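September 30, 2022

Starter notes, day 12. The rye jar finally doubled overnight and smells like green apples, so I'm calling it alive! Natalina's white-flour jar is still sulking (hers got the cold shelf — my fault). Fed both at 818 this morning, same flour, same tap water.
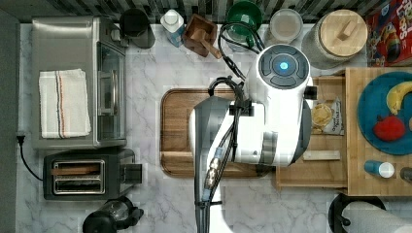 Next up is the hydration test Izzati asked for. Two small loaves, one dough wetter than the other by 15 grams of water, same salt, same fold schedule. I'd like to shape them on a wooden cutting board with rounded corners like the one on that marble counter, because my floured towel sticks to everything and I lost half a loaf to it last time. Bake in October once Fulvio gives me back the scale. Ask him about the lid too.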